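Cluvcombe Home & Workroom Forum > Storage and Surfaces > Baskets over a work table: hooks or zip ties?

Started by vine_and_twine, March 10, 2021

vine_and_twine
Posts: 544

Hello all, it's Seema again, the one who went on and on last time about the pantry labels (thank you for your patience with that, they're still up and still straight). I've moved on to the work table now and I have a question about baskets, plus a smaller one about table coverings, and I'm going to take the long way around to both of them because that's how I am.

The table sits inside a sort of box made from silver aluminum beams, the kind with slots, with dark gray ribbed panels on the back and sides. It's sturdy and it keeps things from rolling off behind, but it's also a bit gloomy if I'm being fair to it, so I wanted the top to be something cheerful. I went with a cream pattern with thin gray-green vines, little leaves and the tiniest brown flowers. My mother-in-law had a shelf paper very much like it in her kitchen and I suppose I've been looking for it ever since. I love it. I do worry about how it's going to wear, and I'll get to that.

The baskets are where I keep changing my mind. I have two and they don't match. The one at the back is white, with the perforated mesh sides and a row of hooks along the top edge, and it hangs from the crossbar. The one on the left is black wire grid, and it had no hooks at all, so I fixed it to the long rail on that side with white zip ties.
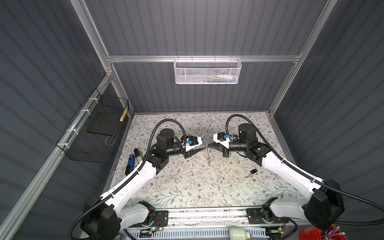 What I like about the white one is that I can lift it off, carry it over to the sofa, sort through it while the news is on, and hang it back up. The black one is never going anywhere unless I get the scissors out. On the other hand it doesn't shift one bit, and the white one does slide along the bar if I'm rummaging in a hurry. So I'm wondering whether to tie both of them, or find hooks for the black one, or leave well enough alone, which is what Vikas says I should do. Vikas has been saying that about everything in this house for years.

The smaller question: what do you all do to keep a patterned table covering looking nice at the front, where your wrists rest? I had a solid green one before and it went shiny along that edge long before the rest of it did.

Thanks for reading all that, those of you who did!

kerslake_d
Posts: 3065

Hello Seema, good to see you back. I'm going to be the grump and say tie them both. I've had baskets on hooks over a bench for longer than I care to add up, and every one of them has come down at some point with something breakable in it. A hook is only as good as the last time you put it back properly. You lift it off, you're thinking about dinner, you catch three hooks out of the row and you walk away. Zip ties don't have an off day.

If you want to be able to take things to the sofa, put a smaller open tub inside the fixed basket and carry the tub. That's what I do with my pencils and bits and it works a treat.

On the covering, I'd put a clear mat along the front and forget about it. Not pretty, I grant you.

Delwyn

poonam_k
Posts: 212

Oh I completely disagree with Delwyn and I'm sorry because Delwyn's advice on my hallway was so good! Hooks every time. The whole joy of a hanging basket is that it comes off. How do you wash a basket that's been tied to a rail? I take mine down when I do the windows, give them a proper rinse in the tub, leave them upside down on a towel, and they come up like new. A tied one gets dust in every single little square and you end up poking at it with a brush, and then you stop doing it, and then it's just gray.

For the sliding, all you need is something grippy on the bar where the hooks sit. A turn or two of that soft tape people put on the handles of garden tools would do nicely, or a rubber band on either side of the row. I've used both.

Your vines sound heavenly, by the way. I wouldn't cover them with anything.

kerslake_d
Posts: 3065

Poonam, you wash a tied basket by snipping the ties and putting new ones on afterward. A bag of them costs next to nothing and lasts most of a lifetime. I'd rather do that in April every year than sweep up a jar of beads.

poonam_k
Posts: 212

Who is keeping beads in an open jar in a mesh basket, Delwyn?

kerslake_d
Posts: 3065

Well, me. Once.

chiharu_sews
Posts: 800

I've been reading this with my tea and enjoying it very much. I think you might both be right, depending on what goes in the basket, and that's really what I'd want to ask Seema. Anything tall or flat that you lean, a board or a tray or a big ruler, pulls on the front of the basket every time you slide it out, and for those I'd want the basket fixed. Soft light things can hang on hooks all day long and never bother anybody. So it might be that you've already got them the right way around without planning it!

If you do keep the ties, check them now and then where they go around the rail. Mine rubbed on a rough spot behind the sewing cabinet and went through without my noticing, and the first I knew of it was the basket tipping forward. I use two at each corner now. Trim the tails close and turn the cut end toward the wall, or you'll scratch the back of your hand on it every time you reach past. I had quite a collection of scratches before I worked that out.

About the wear at the front. I had a flowered covering on my cutting table and what saved it was a narrow runner in a plain color, just along the edge where my arms go. It comes off and goes through the wash with the towels. You still see most of the pattern, and it's kinder on the elbows in winter than a clear mat, which always feels so chilly to me.

Chiharu

vine_and_twine
Posts: 544

Chiharu, you're a marvel. There is a flat dark gray board or tray sort of thing leaning in the black basket, and I pull it out and push it back in I don't know how often, so yes, tugging is exactly what that one gets. I hadn't thought about it like that at all. The stripy yellow and white strip stands up in the corner of the same basket and never gives any trouble. The white basket only has light odds and ends in it. I'm going to leave the black one tied and look over the ties tonight with a flashlight.

Poonam, I'll try the rubber bands first since I have a drawer full from the newspapers. And Delwyn, I do like the tub idea, even with the hooks. I've got a couple of margarine tubs that would just about fit side by side.

The runner is the winner for the front edge. I have a strip of gray-green cotton left over from the bedroom curtains that might pick up the vines nicely. Did you hem yours on all sides, or did you leave the back edge loose?

chiharu_sews
Posts: 800

All sides, and I'd go with a double fold on the front, because that's the edge that rubs. Wash the cotton before you cut it. I didn't, and my first runner came out of the dryer short enough for a doll's house. A few dots of that removable putty under the corners will keep it from creeping toward you while you work.

skuvix_shelving_fan
Posts: 38

Jumping in to say that if the beams are the slotted kind you can get little brackets that slide into the slot and tighten down, and then the basket hangs off those. No ties and no sliding. I did a whole garage wall like that with Skuvix baskets. Measure the slot first, because they come in different widths and I bought the wrong ones and had to send them back. It is more fuss than a zip tie, I'll admit, and it took me most of an afternoon to get five of them level.

poonam_k
Posts: 212

Now that I like. Can you still lift the basket off?

skuvix_shelving_fan
Posts: 38

Yes, the bracket stays put and the basket just sits over it. You do have to lift straight up, so leave yourself some room above.

kerslake_d
Posts: 3065

Then it's a hook with a fancier name and I stand by what I said. But I'd sooner see those than the bare hooks, so put me down as half convinced.

Seema, one more thing on the covering, while I think of it. Wipe it with a damp cloth and a drop of dish soap and stay away from anything gritty. Small patterns hide stains wonderfully, but once you rub the color off a leaf your eye will go straight to it every time you sit down. I speak from a tablecloth with lemons on it.

vine_and_twine
Posts: 544

Poor lemons! Dish soap it is.

Checked the ties, by the way, and they all look fine to me, though one of the tails could be shorter, so I'll trim that in the morning. Rubber bands are on the crossbar and I've rummaged as rudely as I know how and the white basket hardly budged. I measured the slots as well and wrote the width on the back of an envelope, which Vikas has since used for the grocery list and taken to the store with him. I'll post the width when he gets home, if he hasn't thrown it out with the receipt.

The cotton is in the wash.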